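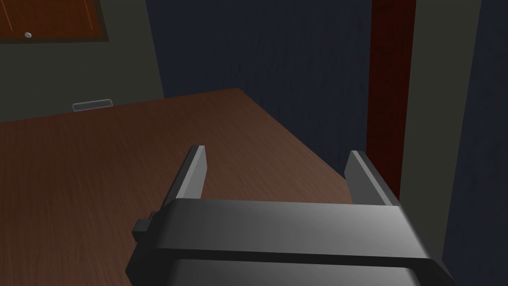
Gripper open over the table in the simulator, with the small silvery bar still to pick up near the far edge.

I've been building a tabletop arm in a corner of our shared workshop in Grilwood since July, and the part of the project I look forward to most evenings is the bit with no screws in it. Skomon is a desktop simulator for small arms, and I love it!

Setup took me 2 hours, most of it spent typing in the link lengths of my own arm (you can load a ready-made one, but where's the fun in that?). After that you get a room, a table and whatever you care to put on it. The wrist view is my favorite. You look out over the two fingers the way the gripper would, and you learn very quickly how much of your view the housing eats up. I moved my real camera mount twice before I'd even printed the final version, all thanks to an evening of steering around on screen.

The rooms are plain. Flat colored walls, a wood-grain tabletop, a cabinet panel with a little round knob. I like that, and it runs fine on my four-year-old laptop. The lighting is patchier than you might expect, brighter in some parts of the table and pretty dark in others, and my detection script hated the dark parts, so I got to fix that at my desk with a cup of tea.

I've logged 166 grasp attempts so far and want to reach 200 before I trust the same code on the bench. Thin, flat things are the hard ones. The fingers have to come in very low, and my first approach path kept driving them straight into the wood.

Gripes: the contact settings are buried four menus deep, and the manual covers them in a single paragraph. Normunds Sproģis, who has the bench next to mine, showed me that you can save them as a preset, and I use that every time now. Undo also forgets camera moves.

I tried Jumine before this and it's quicker to start, but it has no wrist view, and I wouldn't go back. Next up is adding a drawer.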